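Subject: Re: [grippers] Wrist camera sees mostly the gripper, is it usable?

On a July evening a list member wrote:
> We have mounted the Orlandini camera at the wrist and half of
> the picture is black gripper. Did you move yours further out,
> or do you live with it? And is the Waline finger worth the
> money against the Gosix one?

Hello all,

I answer the camera question first. We tried both. With the long bracket, 80 mm, the view of the table is better, but the bracket hit the second arm two times in one morning, so we went back to the short one. The gripper covers much of the picture and the camera sits tilted. For us this is acceptable, as long as the tip of the finger and the small objects near it stay in view.

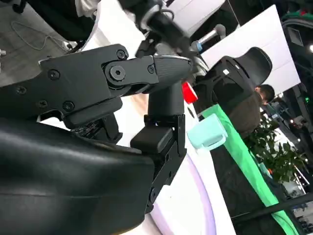 I do not rotate the picture in software any more. It cost us time in every cycle and the grasp results were the same. What did help was to fix the exposure by hand. The housing is black and the table is white, and on automatic the table was always too bright.

About the fingers. We made 165 grasps with each pair, same objects, same controller (Skineser, older firmware). The Gosix pads hold flat things well, for example blocks and small boxes. With thin plastic cups they press too much, even at the lowest force the controller accepts. The Waline pads are softer and they forgive a bad angle — this matters when a cup lies on its side.

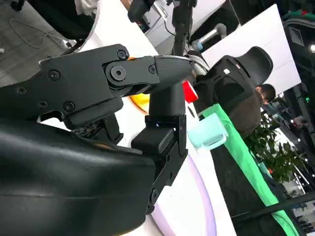 The weak point of Waline is the wear. After 370 cycles our left pad had a small cut, and they sell the pads only in pairs. I have written to them and wait for the answer.

One question back: does your Skineser also lose the force setting after an emergency stop? Mine returns to the default value and I must type it again each time.

Regards from the lab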